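4. Setting up the table, backdrop and bowl

This section covers the Tomar table set (part no. 1853) from the point where the legs have been fitted and levelled. If the legs are not yet fitted, go back to section 3.

4.1 Fitting the backdrop

1. Place the table at least 50 cm from any radiator or window.
2. Wipe both sides of the grey backdrop sheet with a dry cloth. Do not use polish.
3. Stand the sheet along the rear of the tabletop and press it into the clips, working from left to right.
4. Check the sheet for creases and raised joints by looking along it from close up. A faint line that does not catch a fingernail can be left.
5. Tighten the clips by hand.

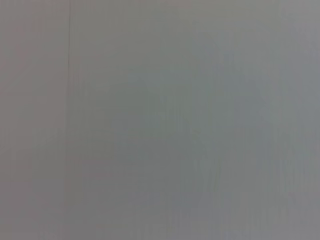
Fig. 4.1 — Grey surface at close range. Faint vertical line to the left, fading lower down.

Note: Slight changes of tone across a grey sheet do not mean that it is damaged. Look again under the lighting you intend to use before ordering a replacement.

CAUTION: Do not lift the table by the backdrop. The clips hold the sheet upright and will not carry the weight of the top.

4.2 Placing the bowl and the food items

1. Wipe the white tabletop with a damp cloth and dry it.
2. Set the bowl down left of centre with its open side up. Leave at least 20 cm between the bowl and the front edge.
3. Keep the area to the right of the bowl free for the item to be moved.
4. Grip soft items such as buns from the side, with just enough pressure to hold them.
5. Raise the item clear of the tabletop before moving it sideways.
6. Bring it over the bowl, lower it below the rim and release. 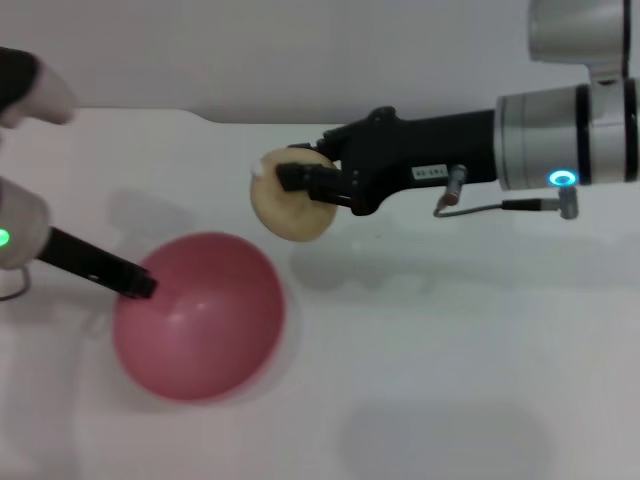

Fig. 4.2 — Bun held from the right, clear of the tabletop. Bowl at left centre.

Note: Crumbs under the bowl will cause it to rock. Lift the bowl and wipe beneath it after each session — sliding it will mark the top.

CAUTION: Items used for handling practice must not be eaten afterwards. Store them in a separate, marked container.

4.3 Checking the lower edge of the backdrop

Carry out this check at the front of the table with the room lights on, and repeat it after the table has been moved. 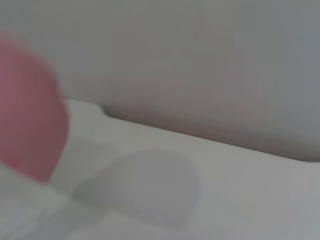

The lower edge of the backdrop should be checked along its full length, including the part behind the bowl. Crouch until your eyes are just above the level of the tabletop. A dark band along the foot of the grey surface, broader towards the right as seen here, should first be treated as shadow. Move a hand lamp from one side to the other: shadow will shift with the lamp, dirt will stay in place. Where the foot appears as a gentle bend, do not try to press it into a sharp corner.

If the sheet stands away from the clips:

1. Remove the bowl and all food items.
2. Loosen the clips, starting at the end nearest the gap.
3. Reseat the sheet and retighten by hand.
4. Leave the lamp off for 20 minutes, then check again.

Replacement clips and sheets are listed in section 9.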